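Védís Norðdahl rents out the Fitar, a two-arm kit for small workshops, and since December she has had 18 customers. I asked her first what people want from it. "They want bags," she said. "Everybody has something which must go in a bag." 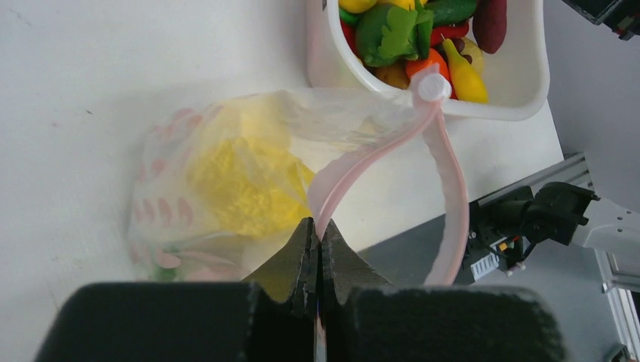 Closing is harder than filling, in her opinion. "A box stays where you put it. A bag changes its shape each time you touch it." She practises with toy vegetables and ordinary zipper bags, and the pink strip between the two fingers is the part she talks about most. If the grip is a little too high, she told me, the strip slips away and the arm must begin again.

The rent is 321 euros per month, with the training included. Bram Van Damme, who packs seed samples at Baston, finds this fair but he would like better spare fingers. "Ours became rough quite soon," he said. Norðdahl agrees, and a new set is being tested now.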